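Employment Law and Labor Relations
Handout 6: Collective Redundancy and the Duty to Consult
Prepared by Ximeng Qian

Purpose of this unit

Students should be able to explain when an employer must consult a recognized union before cutting jobs, what consultation requires, and which remedies a tribunal may grant when the duty is ignored. Readings are listed on the course page.

1. When the duty arises

The duty begins when a proposal is still open to change. An employer that has already printed the dismissal letters has left it too late, even if a meeting is held afterward. In the Pluvura problem, management told the union on a Friday-style "information call" that 48 positions would close. No papers were supplied.

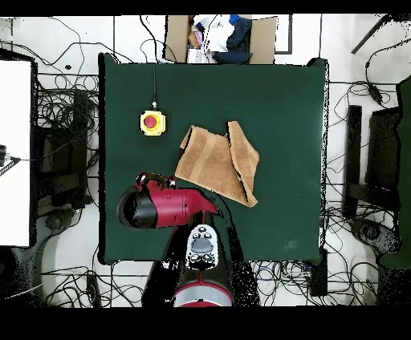 The union's first argument is that the call was an announcement. Its second is that the recognition agreement required written notice with reasons, the job grades affected and the method of selection. Students should treat these as separate claims, as they rest on different sources.

2. Voluntary packages

Employers often offer voluntary separation before any compulsory cuts. Such offers are lawful in most systems, but they may bypass the union if made directly to members while talks are under way. At Inance, 300 employees received individual offers in January. Consider whether the offers changed terms that had been collectively agreed.

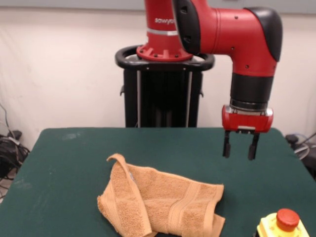
3. Interim orders

A tribunal may order the employer to hold off until the dispute is heard. It will usually ask whether there is a serious issue to be tried and whether harm to the workers could be repaired later by money alone. An appeal does not by itself suspend the order – a separate application for a stay is needed.
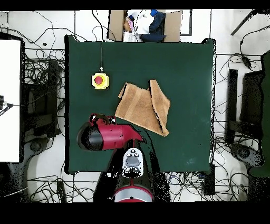 Where a stay is refused, the employer must continue to pay wages and keep positions open. Breach may be punished as contempt.

4. Redundancy and new equipment

The Agudelo problem concerns a packing firm that plans to replace manual work over 17 months.
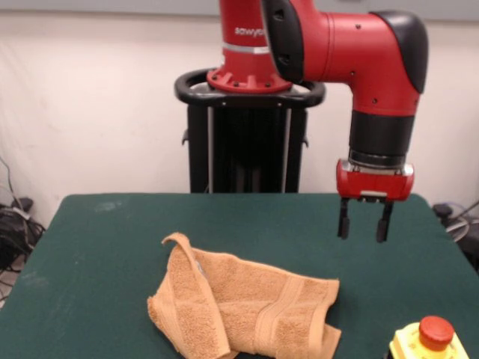
The duty to consult applies whatever the business reason for the cuts. The harder question is when a plan to buy equipment becomes a proposal to dismiss. A single arm on a pedestal behind a table, like the red and black Sawyer shown, need not displace any worker, and its purchase alone would rarely trigger the duty. A signed schedule linking each delivery to the closing of a shift probably would.

Seminar preparation

Read the Agudelo papers and draft a one-page letter from the union requesting consultation. Drafts go to Xiaoqing Liang before the seminar.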